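The Hex Key Goes Back in the Drawer

A progress report on the robot that was going to do my chores
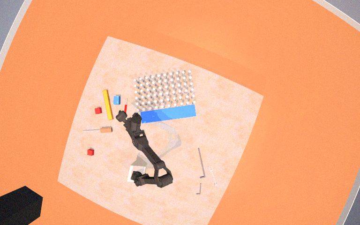 Can a robot do household or shop-floor chores yet?
It can do some of them, slowly, in a place arranged to suit it, with a person close by to start it and to rescue it. Left alone in a normal kitchen or a normal workshop, it mostly can't.

I have been promised a robot housekeeper since I was tall enough to load a dishwasher. I am now old enough to have worn out several dishwashers, and I still load them by hand, under criticism. So when I say that I have spent a good part of this year reading about robot arms, watching robot arms, and on one occasion standing next to a robot arm holding a paper cup of coffee (me, the coffee), please understand that I came to the subject as an injured party.

What strikes an outsider first is how small the ambitions look. You go in expecting laundry and you get blocks. A yellow block, a couple of little red cubes, a blue one, a grid of pegs, a screwdriver lying on a mat, some hex keys, a wrench. Half the time the whole business isn't even made of matter. It's a simulation, an arm that weighs nothing reaching for a cube that weighs nothing, over a floor the color of a traffic cone. My nephew asked if it was a game. I said it was the future of labor and he went back to his game.

But I've come around on the blocks. Pick up a screwdriver some time and watch your own hand. You don't go at it from straight above like a crane. You sort of roll it against the table until it's in your fingers, then it turns over on the way up, and by the time it reaches the screw it is pointing the right way and you were thinking about lunch. A machine with two stiff fingers has to work all of that out. A hex key is worse, being thin, flat to the table and bent at one end for the sole purpose of annoying whoever picks it up by the other. Put it next to a wrench and another hex key and you have a pretty fair portrait of the top drawer in my garage, minus the dead batteries.

The coffee incident took place at Posance, a shop that makes brackets and hinges and has one arm on a bench at the back. Wichai Yensuk runs the bench. He had the arm sorting tools into a tray, and over a morning it made 500 attempts and got 336 of them right. I thought this was terrible. He thought it was terrific, and we looked at each other for a while.

His point, once he'd finished being polite to me, was that last year it got 32. My point was that if I put away my tools and a third of them ended up on the floor, I'd be asked to go and lie down. We were both right, I think, and that's the trouble with this whole subject. The people who build these things measure from where they started. The rest of us measure from a reasonably alert teenager.

The shop floor is going to get there well before the kitchen, and you can see why from the bench at Posance. The tray is always in the same place. The light is always the same. If the wrenches give the gripper trouble, Wichai buys different wrenches. A factory will happily rearrange itself around a machine; it has been doing that since steam. My house won't. I have lived with my family for a long time and have yet to get the scissors returned to the same drawer two days running, so I don't see them adopting a tray system to please an arm.

Then there's the sales literature. A company called Folitska sent me a brochure for a home unit, the Vulurholm, with a list of 766 household tasks it "supports." I read the list on a Sunday, all of it, when I should have been cleaning the gutters. Opening a cabinet is on there. So is closing a cabinet. Opening a cabinet "partially" has its own line. By that accounting I am a genius, and so is the cat. Gutters did not appear.

I wrote back and asked whether it could empty a dishwasher, start to finish, with the wet lids and the one fork that always falls through. The answer was that dish handling was on the roadmap. I have a roadmap too -- it's in the glove compartment and it shows a mall that closed.

None of this makes me a scoffer. A friend at Sangkhawat, where they do most of their training in simulation before they let a motor turn, told me the practice time is the thing to watch. A simulated arm can fumble the same red cube all night without breaking anything or needing to be picked up after. Some of that practice carries over to the real bench and some of it doesn't, and the part that doesn't is what they all go home and worry about. Real tools are greasy. Real tables wobble. I find it reassuring that somebody is worrying about grease.

So here is where I've landed, for this year anyway. If you own a shop and have one dull job that happens the same way all day, go look at an arm, and bring a patient person to stand beside it. If you own a kitchen, buy a better drying rack. I got one in July and it has not dropped a thing, though I did have to assemble it myself, with the little hex key that came in the bag. I put the key in the drawer afterward. I couldn't find it last week when a leg came loose.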